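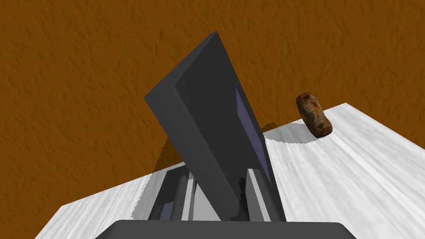

Prilico began as a reading group for people who were tired of arguing about what "safe enough" means when a machine picks things up, and in a way we have never stopped being one. We write rules of good practice for robot handling, we test them in simulation before we ask anyone to follow them, and we help small firms put them into daily use. A good deal of our time goes on very humble questions, such as how a gripper ought to come up to something the size and shape of a potato lying near the far edge of a white table, and how much bare table should be left between the finger and the thing it is meant to hold. You would be surprised how long we can talk about that over a pot of tea!

Our main piece of work is the Gadia Code, now in its third edition, which sets out 501 short rules in plain English. We try hard to keep each one to a single sentence (we don't always manage it) and every rule carries a note saying who asked for it and what went wrong before it was written. The edge rules are the ones people write to us about most, and we are always glad of the letters.

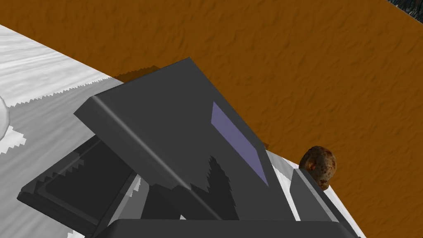

Before a rule goes into the Code it has to be tried in Uzor, our own test suite, over 1,000 simulated runs with the object moved a little each time. If the results are muddled we say so in the notes and leave the rule as advice until we understand it better. A rule that does well then goes to our partners at Estitz, who try it on real machines at walking pace, with a person at the stop button throughout.

Membership is open to workshops, colleges and anyone who is simply curious, and we have 863 members at present. New members are sent the Code, a login for Uzor and an invitation to our open days in April, when the kettle is on from nine and you are very welcome to bring a problem along with you.

Page last updated 19 January 2024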